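Kellomora Music Rights: Frequently Asked Questions for Songwriters and Recording Artists

What does Kellomora administer?
Kellomora administers publishing and neighboring rights for independent songwriters and performers. It does not book concerts or manufacture merchandise. Members who tour under a separate agreement, such as one with Paderero, remain free to do so.

Do I give up ownership of my songs?
No. The standard agreement is an administration agreement. Copyright stays with the writer, who receives 80 percent of publishing income collected.

How long is the term?
The initial term is 9 years. Either party may end it at the close of that period by giving written notice before the last day of February.

Is there a minimum payment?
Royalties are paid twice a year once a balance reaches $200. Smaller balances are carried forward — they do not expire.

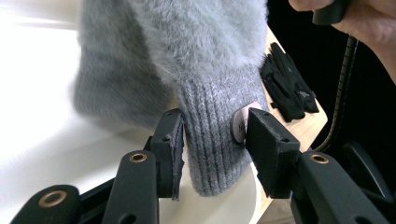
Helge Lunde asked whether a song written with a member of another society can be registered at all. It can. Each writer registers only his or her own share, and the shares must add up to the whole before any payment is released.

What happens if co-writers disagree about shares?
The disputed portion is held until all writers sign a split statement (Form 2752). Undisputed portions are paid on the usual schedule.

Are advances available?
Advances may be offered to members with at least two completed royalty periods. They are recovered from future publishing income only, and never from performance fees.

My catalog was previously with Branero. Can it be transferred?
Yes, once the earlier agreement has ended. Please send the termination letter and a full list of titles. Income earned before the transfer date continues to be paid by the former administrator.

Whom should I contact?
Registration questions are handled by Mingxuan Zhong, and statements and payments by Jenő Farkas. The member line closes at 4 p.m.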